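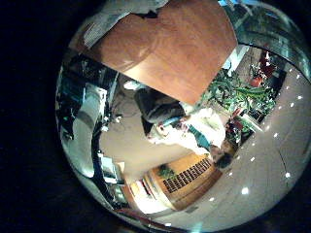 Moved our file shares to the cloud, now locked out of half the admin stuff after turning on MFA – what did I do wrong?

Posted by skotwood_ops, June 13, 2026

Small office, 22 people. Company is Skotwood, we do estimates and drawings for cabinet shops, so lots of big files and not much else. I'm the "IT person" in that I'm the one who didn't say no.

Back in March we moved everything off the old server in the closet to Turkoleck, the business plan. Went fine. Last week our insurance renewal form asked if we have multi-factor on all admin accounts, so I turned on Require MFA for the Admins group. Clicked save. Enrolled my phone. Felt good about it.

Now:

– my own login works, asks for the code, fine
– the shared admin login (the one Vasiliu set up for us when they did the migration) just goes round and round, asks for a code, no phone attached to it, can't enroll one becuase you need to be logged in to enroll
– nightly backup job stopped the same night. Error is "auth challenge not satisfied"
– my login can see users but the Security page is grayed out, says I need the Owner role

So I think the shared login is the Owner and I've locked the owner out. Is that right? Can I undo it from my account? I do NOT want to just call Vasiliu, our contract with them ended and they charge a 3 hour minimum to pick up the phone.

Also if I do get back in, should I just turn MFA off again until I figure it out? Renewal form is due soon and I'd rather not lie on it.

Thanks, sorry if this is obvious.

Posted by packetmule

Yes, you locked out the owner. Happens a lot.

You can't undo it from a regular admin account. Only Owner can change the sign-in policy or reset another Owner's second factor, and that's on purpose – otherwise anyone who phished your admin login could take the whole tenant.

What to do, in this order.

First look for the recovery codes. When the tenant gets created Turkoleck makes you download a text file with them. Vasiliu did your setup so it's either in the handover folder or they still have it. Look for a handover PDF, password manager export, anything from March. One code gets you in one time. Don't burn it until you're sitting down with the time to fix everything.

No codes? Open an account recovery ticket from your own admin login, Help, then Account access. They'll want proof you control the domain (they give you a TXT record to add to DNS) and something with the billing info on it. Took 2 business days when I did it for a client. Could be longer, I don't know what their queue is like now.

Once you're in:

Make yourself Owner. Make one other real person Owner too, with their own phone. Two named owners.

Then make a break-glass account. Long random password, hardware key, both in a sealed envelope in the safe or whatever you have. Not used for daily stuff. Set an alert so you both get an email if anyone ever signs in with it.

Then kill the shared login. Or at least take Owner off it and change the password. Think about it – an outside company whose contract is over knows the password to your owner account. That's a much bigger problem than the MFA thing.

Backup job is a separate fix. It was signing in as the shared admin with a plain password, which is why it died. Don't exempt it from MFA. Make a service account with an API token, read-only on the shares plus write to the backup target, restrict it to your office IP if your plan allows that. Put the token expiration on a calendar or you'll be back here next year.

And no, don't turn MFA off. Turn it on properly. For the form, answer it after you've fixed the accounts and keep a screenshot of the policy page with your paperwork.

One more, check the audit log for sign-ins on the shared login between when the contract ended and now. Your admin role might be enough to see that page even with Security grayed out, I forget. Filter by user and export the list.
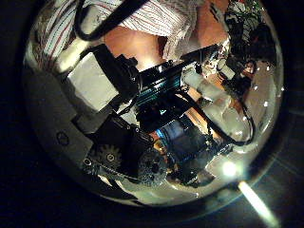

Striped shirt, bare forearm, black cable

If the log shows sign-ins you can't explain, say so in the ticket. Goes to a different team and they move faster.

Posted by hal2000

just use Cimetti, we switched and never had this problem

Posted by greyfern

Mostly agree with packetmule, two things to add.

Check your old email for an invite from Turkoleck to whoever's address the shared login uses. If it's an address on your own domain (admin@ or it@ or similar) you may be able to get the "lost my device" link sent to that mailbox. Worked for us on the business plan. Might not if there was never a device enrolled, so try it but don't count on it.

Second, your backups are NOT running right now. Whatever happens with the ticket, copy the important shares by hand to an external drive tonight and unplug it when it's done. Recovery could take days and that's days with nothing behind you.

Switching providers won't help btw, Cimetti has the same owner lockout if you set it up the same way.

Posted by skotwood_ops

Found the handover PDF, codes are on the last page, in tiny print. Haven't used one yet. Copying files to a drive first, then will go thru packetmule's list after everybody's gone home. Sign-in log does open for me, exporting it now.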